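Ponus Street Residents Association
Minutes, regular meeting, May 2026
Held in the back room at Treston Hall

Chair opened late, projector trouble. Minutes of last meeting approved with one fix (it's Abou Zeid Bakery, not Abu Zaid Bakers. Sorry).

1. Storm drain, corner by the bakery
Still backing up. City says a crew came out and found it clear. Several people disagree, loudly. Leaf litter plus gravel off the alley. Tsz-kin Hung has pictures from the last heavy rain and will send them in with a second request. Ask for a written answer this time.
ACTION: Tsz-kin.

2. Block party
Set for August, date depends on the street closure permit. Permit fee is $280, paid out of the general fund. Voted, passed, 2 against. Bakery offering flatbread and a table. Music to stop at 9, same as last year. Question about bounce house: no, insurance. Question about whether the dunk tank counts as a bounce house: will ask.
ACTION: chair to file permit form, get tables reserved.

3. Parking during Clovov work
Clovov is replacing the gas line on the even side. Signs go up 3 days ahead of each section. Complaint that signs on the first section were taped to trees and blew off before anyone read them. Want them on stakes. Also want one accessible space kept open at all times near the clinic, which was promised in the letter and didnt happen.
Letter to Clovov to go out this week. Draft read aloud, wording softened in the second paragraph, "unacceptable" changed to "disappointing."

4. Tool library
Shed is full. Two hedge trimmers missing the chargers. Sign-out sheet keeps getting rained on, move it inside the door. Loan period stays at 15 days after some back and forth. Proposal for late fees tabled agian.

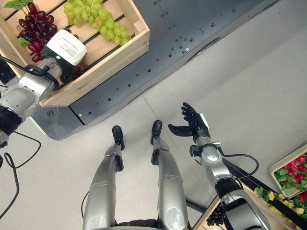
Hung asked whether late fees would only scare off the people who borrow once a year, and said a reminder text would do more good. General agreement. Will try texts through the summer and look at it again after the block party.

5. Other business
Streetlight out by the mailboxes, reported, no number given yet. Found: one child's raincoat, yellow, on the hook by the door. Newsletter needs items by the end of the month, short ones please.

Adjourned 8:40. Next meeting same room, bring your own mug.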